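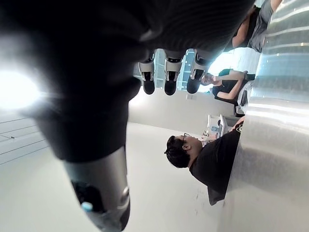

Dark tops and a lit-up screen, afternoon shift at Brargate

2024-10-09

So we finally did the big chair shuffle! I've been going on about it since May, and I think everybody agreed to it mostly to get me to stop bringing it up.

If you're new, Brargate is the shared room where I do most of my work now that my kitchen table has been lost to paperwork. I love it there. I love the pale floor especially, even though every crumb of my granola bar shows up on it and the seams collect dust like you wouldn't believe. I went along one of them with an old toothbrush and it took me the whole length of a podcast. Very satisfying, would do again.

Anyway, the chairs. For ages we had this jumble from the old Tetthorpe office, and half of them sank while you were typing. You'd start a sentence at a normal height and finish it with your chin near the keys. I found a replacement on the Wieczorek resale page for $70, drove 4 miles to get it, and then spent the evening trying to get it out of the back seat of my car (the headrest was the problem, take the headrest off first). It's a Jistden, which I'd never heard of, and my lower back is a fan.

The other thing we changed was which way people face. I used to sit looking straight at the windows and by 4 o'clock I couldn't read my own screen. Now I'm sideways to the light and it's so much better – I still get some glare, but I can move my laptop over a little and carry on. If you wear glasses, try it. Mine used to pick up every reflection going.

What I haven't solved is bags. They end up on the floor, I trip on them, I say sorry to a backpack. I've looked at hooks that clamp under the table edge and at a plain old coat rack, and I keep going back and forth. The hooks are cheaper but I know I'd bang my knees on them.

Oh, and dress for the season, which I never do. It was shorts weather in there for one person and I was sitting with a scarf on.

Next up is the cord situation under my table. I bought a pack of 7 velcro ties and used every one of them on my own chargers, so I need to go get more – if you have a kind that doesn't fill up with lint, leave me a comment!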